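The Washroom Test

Posted 04/09/2018

Every few months somebody asks me when they will be able to buy a machine that does the chores. They mean all of them: the dishes, the floors, the laundry, the sink. I worked for 12 years in building services, the last seven running cleaning crews for office blocks and small factories, and I now write about the equipment those crews use. I would like to give people a straight answer, so I will try.

Machines can do some chores now. They can do the ones where the room has been arranged for the machine, or where the job is the same motion over a large flat area. They can't do the ones where a person walks in, looks at a mess, and starts wherever it makes sense to start. That second group is most of what people mean by chores, and I don't think it is close.

Start with floors. A ride-on scrubber that steers itself is a real product and I have seen good ones. We had a Laryea unit on trial in a warehouse for most of February. It did the main aisles every night and did them well. It did not do under the racking, it did not do the corners by the loading doors, and when somebody left a pallet in the aisle it stopped and sent a message to Ieuan Gwilliam, who was the night lead. Ieuan moved the pallet. The machine went on. At the end of the month we worked out that it had saved two hours a night and cost us one in pallets, corners and messages. That is still a gain, and the client kept it.

Laundry is a different story. The washing part was solved before I was born. What is left is picking a damp sheet out of a drum, finding its corners and folding it. Hotel laundries have machines that fold flat sheets at a very high speed, but a person feeds each sheet in by hand. I visited one plant that had bought a Flovetti feeder meant to take over that step. It worked on white flat sheets of one size. Fitted sheets went to a table at the back, where two people folded them the way my mother did.

Which brings me to washrooms. When I want to know whether a machine is ready for general work, I ask whether it could clean a washroom, and I ask about the sink first.

A sink looks easy. It is a fixed object, it is hard, it doesn't tear or run away. But think about what the job is. You clear the ledge before you wipe it. The things on the ledge are small and light, and they are usually damp. You have to decide what is trash and what belongs to somebody. Then you wipe around the base of the faucet, where the scale builds up, and behind it, where your hand has to turn. You wipe the bowl with enough pressure to lift soap film. You rinse. You put back what you moved. A new hire learns this in one shift, and after a week does it without thinking.

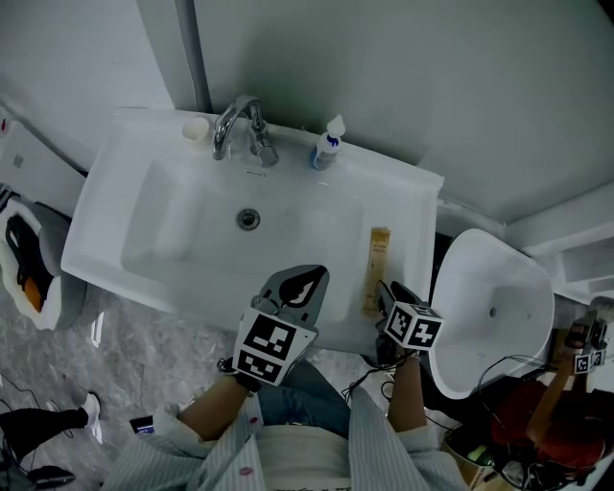

Hand-held grippers at a washbasin, with a cup and a small bottle on the back ledge.

I like the approach of putting the gripper in a person's hand. For years the demonstrations I was shown ran the other way: a company built an arm, bolted it to a bench, and then went looking for a task it could do on that bench. When a person carries the gripper, the arm drops out of the question for a while and you find out what the fingers have to do. If a patient adult with good eyes and good sense can't pick up a flat packet with a certain set of fingers, no software will save it. If they can, then the fingers pass and you have a record of how it was done.

It also takes the work to ordinary rooms. A mock-up sink in a lab has nothing on it that the lab didn't put there. Ordinary sinks have a pipe coming down the wall and a wastebasket parked close by. Somebody's packet is lying on the rim. All of these change how you stand and where your elbow goes. Anyone who has cleaned for a living knows that half the effort is in getting your arm to the place, and that no two washrooms let you do it the same way.

So I think this is the right direction. I also think people who see it tend to skip several steps in their heads. A person doing a job with a gripper tells you the job can be done with a gripper. It does not tell you that a machine can decide to do it, or do it again tomorrow in the washroom next door, or notice that the bowl is still dirty.

That last point matters more than the others to me. Cleaning is mostly checking. Gwenllian Prosser trained more cleaners than anybody I have worked with, and she used to make new people wipe a basin and then run a dry finger along it before they were allowed to move on. Soap film on white ceramic is very hard to see. You feel it. You can hear it too, if the room is quiet. Most of the machines I have been shown work by camera, and a camera looking down at a white bowl under a ceiling light will tell you it is clean nearly every time.

I put this to Pongsak Yimyam, an engineer at Gravitell, who had invited me to see their cleaning arm. He didn't argue. He said their current plan was to wipe everything for a fixed number of passes, dirty or not, and accept the waste. I think that is sensible. It is how dishwashers work, after all, and we all got used to dishwashers. But it makes for a slow machine. The Gravitell arm took a little over seven minutes on one basin with the ledge already cleared. My crews had that long for the whole room.

Then there is the price. The shop-floor people understand this part better than the household people do. A quote I was sent last winter for a single arm on a wheeled base, with a service plan, came to 3,978 dollars a month. A factory that runs three shifts can sometimes make sense of a number like that, if the arm is loading the same part into the same press all night. Skitex, a molding shop where I used to have a contract, did exactly that and is happy with it. They still have a man sweep up around the press. Nobody in that building has proposed buying a second arm to do the sweeping, and at that price I wouldn't either.

A household gets much less work out of a machine than a factory does. Your sink needs cleaning maybe twice a week. The floor vacuum made it into people's homes since it was cheap and since floors get dirty every day. For the rest, a home machine would have to do a dozen different small jobs to earn its keep, and each of those is a separate problem at the moment. Being good at sinks doesn't make it any good at beds.

I should give the other side its due. Benedikt Zwahlen, who buys equipment for a chain of care homes and reads far more of the research than I do, thinks I am too slow on this. His argument is that I judge machines by the hardest version of each chore. If a machine could only clear and wipe a flat ledge, and did it at three in the morning when his staff are stretched, he would take it and leave the bowl to the day shift. He also says that progress on picking up odd objects has been faster than progress on anything else, and that this is the piece everything else is waiting for. He may be right about the second part. I have seen arms pick things out of a bin this year that I would have bet against.

On the first part, I would want to see the rota. A machine that does half of a small job often leaves a person with the walk, the cart, the gloves and the other half. In my experience the walk and the cart are where the time goes. When Heledd Morris did the timing for us on a four-story office block, wiping the basins themselves was one of the shortest items on her sheet. Getting between floors with supplies was the longest. A cart that followed the cleaner around and rode the elevator by itself would have done more for that crew than any arm, and it is a far easier thing to build.

That is where I would put my own money for the next few years: carts, floor scrubbers, refill sensors, and feeders for work that is already on a line. The grippers should keep going into real washrooms in people's hands, for as long as it takes, and I would be glad to see cleaners paid to hold some of them. They know where the scale builds up.

If you run a crew and a salesman offers you a machine that cleans washrooms, ask him to bring it on a weekday, after lunch, and don't tidy up first. Leave the ledge as you find it. Ask him what it does with a cup that still has something in it.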